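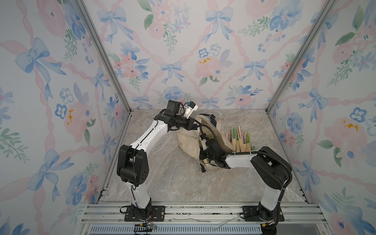
Figure 1. Beige cloth bag and flat printed items, floral walls.

Scar care follow-up after skin graft: do patients come back?
Final project report, Allied Health Placement Unit
Henrike Oltmanns
Submitted November 14, 2023

Background

Placement was at the Rudham outpatient rooms, which take grafts and hand cases once they've left the ward. Patients get a scar check at six weeks, then another at three months. Lots don't turn up to the second one. My supervisor wanted to know if it was the booking letter, the distance, or people just feeling fine and not bothering. I wanted to know too, having sat through a whole morning list with hardly anyone on it.

Question

Among adults with a split skin graft, who misses the three month scar check, and what reason do they give?

Method

Two parts. First the bookings. All outpatient appointments from January on, exported from Grerkomus (the booking system). That gave 2,955 rows, most of them nothing to do with grafts. Filtered by clinic code, then by hand, as the code gets used for burns dressings as well. Took much longer than planned — most of week three gone.

Second, phone calls. 42 patients were on the list as booked for a three month check. I rang all of them between 4 and 6 pm, up to three tries each. Short script, five questions, approved by the unit before I started. No recording, notes only. Anyone who raised a worry about their graft was passed to the clinic nurse the same day.

Results

21 of the 42 attended. So half. Worse than the unit expected but not by a huge amount.

Travel came up a lot. People out past the ring road need two buses, and the last one back leaves before the clinic finishes. Several had asked for a morning slot and been given an afternoon one. One man had driven in, couldn't find a park near the Liu building, and went home again.

Next was the letter. It says "review", and people read that as optional. A couple thought it was a second copy of the six week letter and binned it. The letter also has the old phone number for the front desk in the footer, I checked, it rings out.

"It looked fine" was the other answer, mostly from people with thigh donor sites, who said the graft was good and the donor site was itchy but they didnt think that counted. It does count. Itch and thickening at the donor site is one of the main things the three month check is for, and silicone or pressure can be started then if needed.

Nobody I reached had missed out because of cost. I had put that in the script expecting it to be a big one.

Reminder texts

The clinic sends texts through Ovura. Texts go out two days before. I compared the list of mobiles in Ovura with the one in Grerkomus and they don't match for some patients — numbers updated at the front desk stay in Grerkomus and never get across. Did not have time to work out how many texts went to a dead number. Should be done by whoever has this project next.

Limits

Small group, one clinic. Not everyone picked up, and the non-answerers were mostly non-attenders, so the reasons above lean towards people who are easy to reach. No interpreter calls. I also coded the reasons on my own, no second reader.

Recommendations

Change "review" to "scar check" in the letter and add one line on donor sites. Fix the footer number. Offer morning slots first to anyone outside the bus zone. Get the Ovura list refreshed from Grerkomus weekly until there's a proper link.

Phone check for low risk grafts was discussed at the team meeting. Mixed views, the surgeons want to see the skin. Photos sent in by patients might be a half way option but privacy sign-off would be neeeded first.

Appendix A is the call script. Appendix B is the filter steps for the export, in order, including the two I had to redo.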